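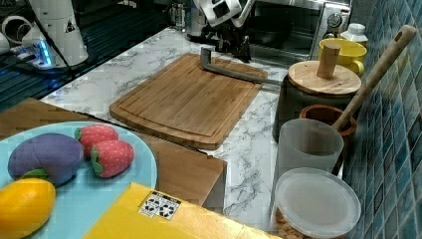 **Oat porridge loaf: I finally got one that holds together!**

**crumbchaser**

After most of a winter of bricks and one loaf that I could have worn as a hat, I have a porridge bread I'm really happy with, and I want to talk about it with people who won't glaze over. My family has glazed over.

The flour is the Kimholm bread flour, the one in the plain paper sack, and the oats are plain old rolled oats. I cook them soft the night before with a pinch of salt and leave them covered on the counter. In the morning they go into the dough after the first set of folds, a handful at a time, squishing them through with wet hands. Then a long rise, shape, into a 9-inch pan, fridge until I feel like baking.

What changed everything was holding back water. I was treating the porridge like it was dry oats and it isn't, it's mostly water! Now I mix the dough stiffer than feels right and let the oats loosen it up. The crumb is soft and kind of custardy and the crust shatters when you press it.

Anyone else baking with porridge? I want to try barley next.

---

**lowandslow_bb**

Love this. I've been doing a rye version for years and the water thing got me too. My one argument is with the timing. If you add the oats that early they get mashed into paste by the end of the folds. I put mine in at the last fold and you can still find whole flakes when you tear a slice open.

Also, what are you doing for yeast? Starter or packet?

---

**crumbchaser**

Starter! Its name is Cù and it lives in an old jam jar. I feed it half whole wheat and it smells like apples when it's ready and like nail polish when I've neglected it.

I tried the late oats once and got a big seam of porridge through the middle, like a jelly roll. Maybe I was too gentle?

---

**pan_rattler**

Way too gentle. Chop it in with a bench scraper, pile it up, chop again. It looks like a disaster and then it comes back together. I'm with lowandslow on this one, late oats every time.

But can we please talk about toast, because for me toast is the whole reason to make this bread. Day one it's nice. Day three, toasted dark, with salted butter, it's the best thing I eat all month. The oats go almost like toffee at the edges. 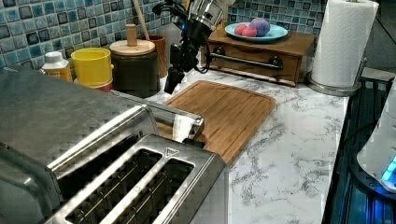
*Toast headquarters: the four-slot, with the bamboo board right behind it.*

I cut mine thick and run it twice on a low setting instead of once on high. Wet bread like this needs time to dry out before it browns.

---

**hillcrust**

Twice on low is a crime, sorry. You end up with a rusk. One pass, high, thick slice, so the middle stays soft and you get some contrast.

On the actual bread: I'm at over 3000 feet and everything moves fast up here, so I'd add a warning to the recipe. I made a porridge loaf on the same schedule a friend uses in Bunbridge and it had climbed out of the pan before breakfast. I use less starter now and shape as soon as the dough gets jiggly. Don't go by the clock, go by the wobble.

---

**pan_rattler**

I like rusks, so there.

---

**lowandslow_bb**

Good point on altitude. Crumbchaser, how long do you let it cool? I ask because the gummy-loaf complaints I see on here are nearly always people cutting too soon.

---

**crumbchaser**

Um. 30 minutes? I know. I KNOW. The house smells so good and I have no willpower at all.

---

**lowandslow_bb**

Oh no. Overnight! Wrap it in a towel once it's cool to the touch and cut it at breakfast. With rye I wait a full day.

---

**hillcrust**

I'd split the difference there. Overnight is great for rye, but for an oat loaf made with white flour I think you lose the best part of the crust. Give it until it's cool all the way through and go for it. If it's a little sticky near the middle, the toaster will take care of that (one pass, on high). 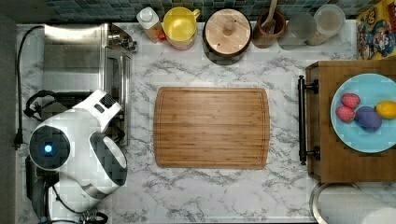

The other thing I'd say is to slice the whole loaf at once and freeze what you won't eat in 3 days. Porridge bread stays moist so long that people forget it can mold, and it will, especially in summer. Lay the slices flat with parchment in between so you can pull one out without a chisel.

---

**crumbchaser**

Freezing is smart, I lost half a loaf in June exactly that way and sulked about it.

OK, plan for the next bake: oats in at the last fold, chopped with the scraper, and I'll leave it alone until it's cool if I have to go out and walk laps. Then barley. Has anybody tried the Skesorley barley flakes? They're much thicker than the oats and I can't decide whether to soak them first or go straight to the pot.

---

**pan_rattler**

Soak first, then cook, and use more salt than you think. Barley eats salt. Post the crumb when you cut it!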